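Textiles and Colour: Handout 6
Mordants and why dyes stay put

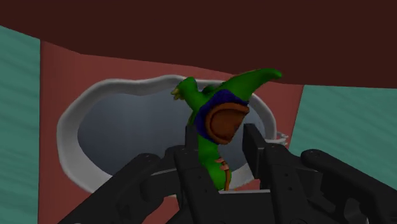
Most natural dyes will colour wool or cotton for a short while and then wash out. A mordant is a metal salt that fixes to the fibre first and gives the dye something to hold on to. The word comes from the French for "biting". Older books say the salt bites into the cloth, which is a fair picture of how people thought of it, though the chemistry is different.

What happens in the fibre

Wool is a protein. Along its length it has groups of atoms that will take up metal ions from warm water. When the dye is added later, the dye molecule attaches to the same metal ion. The result is a large, fairly insoluble unit that sits inside the fibre and does not rinse away easily. A dye joined to a metal in this way is called a lake.

Cotton is cellulose and has far fewer places for the metal to attach. Dyers usually treat it with tannin first, from oak galls or sumac, and then with alum. Skipping the tannin gives pale, patchy results. Some of you found this out in the last practical.

The common mordants

Alum (potassium aluminium sulphate). Changes the colour very little. This is the one we use most. For wool, weigh the dry fibre and take 15 per cent of that weight in alum.

Iron (ferrous sulphate). Darkens and dulls, a process known as saddening. Yellows turn olive, and reds move towards brown or purple. Use 2 per cent. More than that makes wool harsh and it will break down over the years.

Copper. Pushes yellows towards green. We do not use it in the teaching room, and it must never go down the sink.

Tin. Brightens reds and oranges, but makes wool brittle. Covered here for history only.

Chrome was widely used well into the twentieth century and is now avoided on safety grounds. You will still meet it in recipe books, so read the list of ingredients before you start.

Method for the October practical

1. Weigh your skein dry and write the figure on the tag.
2. Soak it in plain water overnight.
3. Dissolve the alum in a cup of hot water, then add it to the pan.
4. Put the wet wool in and raise the heat slowly to 80 degrees. Hold it there for an hour.
5. Leave it to cool in the pan. Wool felts if it is moved quickly from hot to cold.
6. Squeeze out and label. It can be dyed at once or dried and kept.

Pans and spoons used for mordanting are not to be used for food again.

Case study: the Furkgate pattern book

The Furkgate dye works kept a book of 1,143 wool samples, each with its recipe beside it. Most are madder or weld on alum. On 36 of the pages the same dye bath is shown on different mordants, and these are the pages to study for the written task. Note how far the madder reds move once iron is added. The weld yellows have faded more than the reds, even though the book was kept closed, and those on alum alone have faded most.

Written task

Choose one dye from the Furkgate pages. In a page or less, explain how the mordant alters its colour and how well it has lasted. Attach your own alum and iron samples, with weights. Say which fibre you used.

Next handout: indigo and woad, which need no mordant.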